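Why I stopped paying for business coaching (and what I'd buy instead)

I run a small kitchenware shop in Prenon, and last December I handed over £3,199 for a growth programme called Clikow. Eight weeks, a workbook, a group chat that pinged at all hours. I'm not going to say it was a con, as the people were lovely and the biscuits were excellent! But I do think owners like me are being sold the wrong thing.

Nearly every session was about thinking bigger. Where would I be in five years? What would my second shop look like? Meanwhile I couldn't have told you which of my products made money - and not one person on the course asked me. 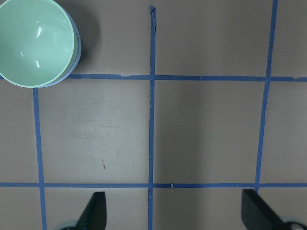
Stacked bowls, the green one on top.

What I needed was someone to sit with my accounts for an afternoon. In the end I paid a bookkeeper over in Lam £200 to do just that, and she found almost £4,000 tied up in stock I'd been reordering out of habit (fancy jelly moulds, mostly, and I still have boxes of them if you're interested). 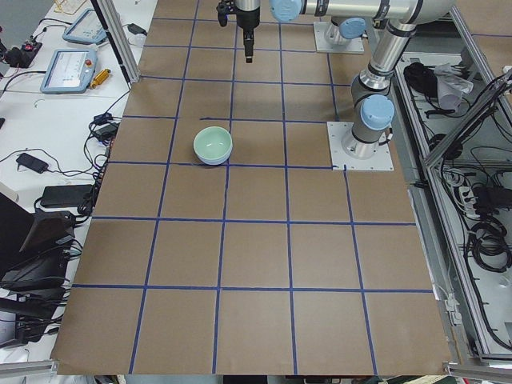 So my view, for what it's worth, is that the enterprise grants we get round here should pay for dull help first. Bookkeeping, a lease check, somebody who understands VAT. The council in Riltudach lets you spend its small business voucher on coaching but won't let you spend it on an accountant, and I think that's daft. Let people have the big dreamy weekend later on, once they know what's in the till.

I've written to them about it twice now and I'm still waiting to hear back.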